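Barrett Park still gets up at the same time. No alarm, he says, just the body doing it. Thirty-odd years of early buses will do that.

We meet at his kitchen in Lasstead, the flat over the old shoe repair. He's got the radio on low and doesn't turn it off, so my recording is half Park and half traffic news. Bear with the quotes.

He drove the Quintanilla route, the long one, out past the reservoir and back through town, until they cut it in March. If you grew up on the east side you rode with him. I did, a couple of years, though he doesn't remember me and I didn't push it.

"People think driving a bus is driving," he says. "Driving's the easy part. You could teach anyone the driving. It's the doors."

The doors?

"When to close them. You see a woman running, she's got bags, she's half a block back. You've got a schedule. You've got a full bus looking at the back of your head. What do you do?"

I ask what he did.

"Waited. Mostly. Depended on the bags." 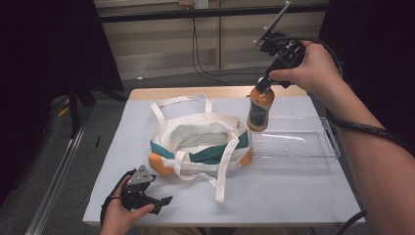 He laughs at that for longer than I expected, then gets serious about the schedule, which he has opinions on. The old timetable gave him 7 minutes at the reservoir turnaround. Enough for a cigarette back when he smoked, enough for a sandwich after. Then Welico took over the contract and the 7 minutes went to 2.

"Two minutes. You can't even find the sandwich."

I called Welico about this. They sent a short statement on "service efficiency" and that was that.

Park didn't come up through buses. He was in a print shop first, his uncle's, and hated it, the smell mainly. Answered an ad. Training was three weeks in a parking lot with cones and an instructor who had driven in the army and yelled like it. He failed the reversing test. Took it again, passed, and says he reversed a bus maybe a dozen times in his whole working life after that, always because of somebody's parked truck.

First winter was the worst one. Heater broke on the number he was given, and the garage kept saying next week.

"I wore my father's coat. Huge coat. Kids called me the bear. I had it till spring, the name I mean. The coat I had longer."

What did he like about it? Long pause here, the radio does a whole song.

"Six in the morning, up by the water. No one on yet. You'd get fog sitting on the reservoir and the sun coming in under it. I'm not a poetic guy. But I'd slow down a little."

And what did he hate.

"School holidays."

Why, I'd have thought it was quieter.

"Too quiet. You miss them. They're loud and they stick gum on everyhing and you miss them. Don't print that." (He said later I could print it.)

The cut itself he found out about from a passenger. She'd read it on a sheet taped inside the shelter and asked him if it was true. He told her no. Then he got to the garage and it was true.

There was a petition, more than 1,000 names, most of them collected at the grocery store and the two churches. Park signed it himself and isn't sure he was allowed to. It went to the county, the county said thank you. There was one meeting, which he describes as "a lot of folding chairs."

"They had a chart. Riders per mile. And the chart was right, I'm not going to tell you it was wrong. Out past the feed store I'd have four people, three people. But those three people were going to dialysis. There's no column for that."

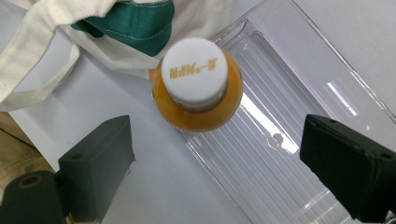 He knows where most of them ended up. One moved in with her daughter. One gets rides from a neighbor and pays him in eggs. One he drives himself, Tuesdays, in his own car, and she sits in the back out of habit — directly behind him, same side she always sat.

Does she pay him in eggs?

"She pays me in complaints."

I ask about the trip, because his sister told me to ask about the trip. Turns out after the last shift he took a bus vacation. He's a little embarassed by it. He flew to Europe, first time, and rode other people's buses for most of a month. No museums to speak of. He liked Slovakia best, a city called Presov and then a place out in the country that he keeps calling Preserov, which I can't find on a map, and when I say so he shrugs and says he was there, he had soup.

"The driver had a little curtain. Up by the windshield, with a fringe. He had a picture of his kids. They'd write you up for that at Welico. I wanted to shake his hand but he was working."

Did he tell him he was a driver too?

"How? I had six words. One of them was soup."

Would he go back to it, if the route came back? There's talk, there's always talk. A smaller bus, on call, you phone the day before. The county has set aside 2,000 dollars to study it, which Park thinks is funny.

"You phone the day before. Okay. So you know on Monday you're going to feel bad on Tuesday. Good system." Then — "Yeah. I'd go back. I'd go back for the early one. Let some kid do the afternoons."

He has the old destination sign, the roll kind, out of the bus that got scrapped. A mechanic saved it for him. It lives in the hall closet behind the vacuum and he's never unrolled the whole thing, says the hallway isn't long enough. He unrolls some for me. Garage. Special. Quintanilla via Reservoir. Not in Service.

Then he looks at the clock and says he's got to get going, it's Tuesday, and she doesn't like it when he's late.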